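Filed under: Work & Machines | Long reads

We use cookies to remember your settings and count visits. Accept all | Manage choices

The rulebook for folding a shirt

Pascal Ruppert keeps the Vomine handling guide in a ring binder, and on the Tuesday I visited he was already cross with page 9. "It says the workspace must be 'suitably clear'," he said. "Suitable to whom?"

The guide is voluntary, which is the first thing to know about it. Firms that train two-armed robots on household jobs can sign up, follow its 40 clauses and put a line saying so on their brochures. Lenz has signed. Druveo has signed. Flisance says it will sign in September, having said much the same last year.

I came expecting to be won over, a little. Cloth is hard for machines. It has no fixed shape, it hides its own edges, and a robot that copes with one jumper may be lost with the next. Good practice ought to help. Yet much of the guide is about paperwork - who logs a run, who signs the log, how long the log is kept. The clause on what should be lying within reach of the arms runs to two sentences.

Gheorghița Moldovan, who helped draft it, defends the gaps. Homes are messy, she says, and a rule that demands a bare floor would produce robots fit only for bare floors. Fair enough. But then the guide should say what counts as useful clutter and make people write it down. At present a firm can leave out a garden tool or put it away, and both count as compliance.

Ruppert would also like a rule on where the grippers may start in relation to the cloth, and another on patterned walls and shiny floors, which he suspects flatter some vision systems and trip up others. He has no proof of that, and neither does anyone who told me the opposite. The guide asks for "representative surroundings" and moves on.

Moldovan promises a second edition. I asked whether signing up would then involve an inspection. She said it was being discussed - a phrase I have heard before from people with binders.
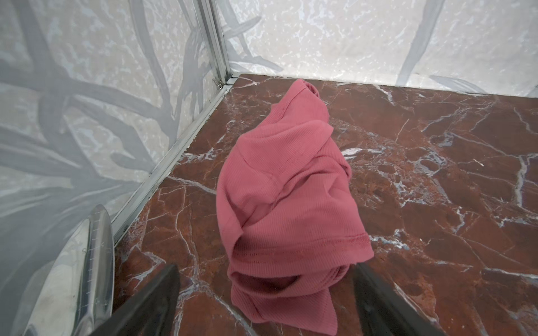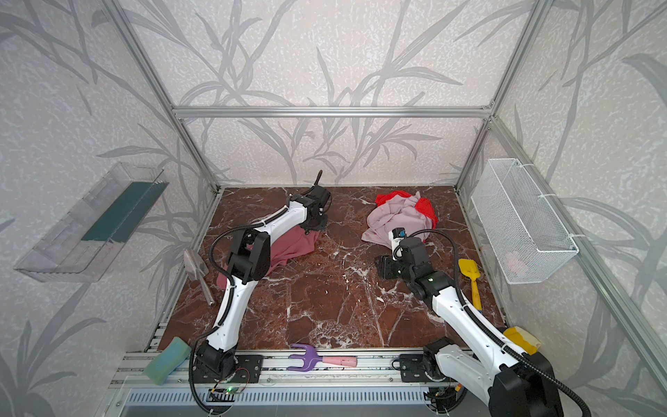
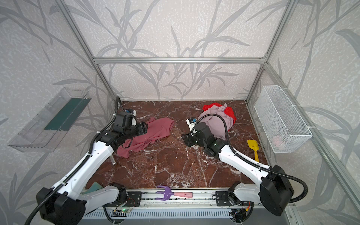
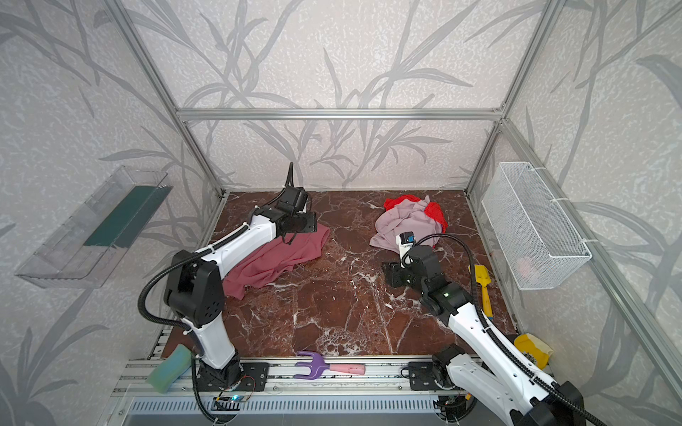

Cloth handling on a marble floor, between patterned walls.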